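## 4. Color Terms in Secondhand Listings

### 4.1 Material and coding

The corpus consists of 1000 written listings placed by 77 sellers on Gachanja, a resale board for household goods. Collection opened in July and closed on November 19, 2023. A listing was kept if it offered a single item or a matched set and if the seller's text contained at least one color term. Listings copied in full from a manufacturer's page were dropped, as were repeat postings by the same seller.

Each listing was coded twice, in separate passes. In the first pass, 4 coders marked every color term and assigned it to one of three classes: basic terms (red, blue, gray), qualified terms (light gray, bright red), and borrowed terms taken from a material, food, or plant (honey, mustard, oak). In the second pass the same coders marked what the term applied to -- the whole item, a named part, or a finish. Disagreements were settled by discussion, and the settled code was used in all counts below.

Multicolored goods caused the most trouble. A seller offering a puzzle cube seldom lists its colors at all. The word "colorful" or "multicolor" stands in for the set, and the black body between the stickers goes unmentioned. We coded such words as summary terms and kept them apart from the three classes.
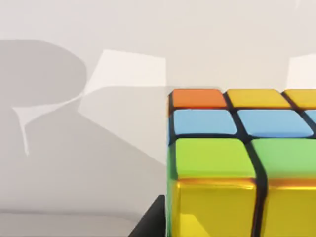
Felista Rotich objected to this on reading the first draft: a summary term still tells the buyer something, she argued, and leaving it out of the main classes makes sellers of toys look less careful than sellers of furniture. The point was accepted in part. Summary terms are still reported separately, but a listing with a summary term alone is no longer treated as having no color information.

A second difficulty concerned borrowed terms that name both a color and a substance. "Oak" in a furniture listing may report the wood, the shade, or the hope of a higher price. Coders were told to mark such a term as a color only where the text gave the substance elsewhere or where the item could not be made of it. An "oak" picture frame described as plastic was therefore coded for color. An "oak" table with no further detail was not. The rule is strict, and it lowers the count of borrowed terms in furniture by an unknown amount.

### 4.2 Whole items and parts

The main result concerns the level at which color is stated. Sellers of small goods tend to give one term for the whole item, and the term follows the part with the largest visible surface. Globes are a clear case. In the listings collected, "blue globe" is the usual form, although the landmasses on such an object may be painted in several other colors and the base in yet another. Where the base is mentioned, it is given a separate phrase and nearly always a basic term.

Potted plants behave differently. The plant itself is treated as having no color worth stating, and the term goes to the pot. A seller writes "red planter" or "plant in white pot"; "green plant" is rare and was found mainly in listings for artificial plants, where the color is part of what is being sold. Stacking toys fall back on summary terms, as described above for cubes.
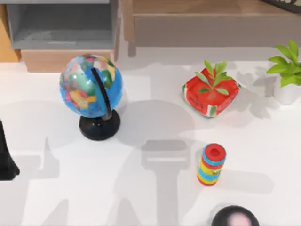 **Figure 2.** Small household goods of the types discussed in Section 4.2: a desk globe, a red square container with a green sprout, a potted plant, and a stacking-ring toy, on a white tabletop.

The pattern is not simply one of size. Lamps are larger than globes, yet their sellers name the shade and the stand separately in most listings. Robel Derese suggested that the split follows whether a part can be bought on its own, and a check of the lamp listings is consistent with that view. Shades are replaced, and globe bases are not. The corpus holds too few lamps to test the idea properly.

### 4.3 Furniture

Furniture listings carry more color terms than any other group, and more of them are qualified or borrowed. Two habits stand out. First, wood is described by warmth before darkness. "Warm" and "honey" are more common than "light" for pale finishes, and sellers who use "light" often add one of the other terms as well. Second, painted or coated surfaces receive plain terms. Gray shelving is "gray" -- the qualified forms "slate" and "stone" appear almost only in listings by sellers with a large number of items.
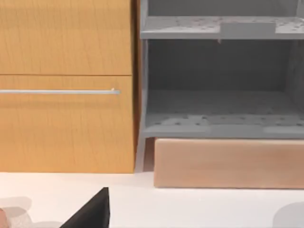

Handles, hinges, and legs are named in a minority of furniture listings. When they are, the term is most often a metal word used without any claim about the metal. "Silver handles" is read here as a color statement in every instance, since no seller in the corpus appears to be offering silver. "Brass" and "chrome" were less easy, and the coders split on both terms more often than on any others in this group. Under the settled rule they count as borrowed terms unless the listing says "solid" or "plated."

Seller experience had a smaller effect than expected. Frequent sellers write longer texts and so use more color terms in total, but the share of basic terms hardly changes. Their texts differ mainly in the use of trade names. Gultex and Plastmont both publish finish names for their shelving, and frequent sellers repeat these names even where the wording gives the buyer no clear idea of the shade. "Skellirden," a Plastmont finish name, occurs in several listings with no other color term beside it. These were coded as uninformative and are excluded from the comparison of classes in Section 5.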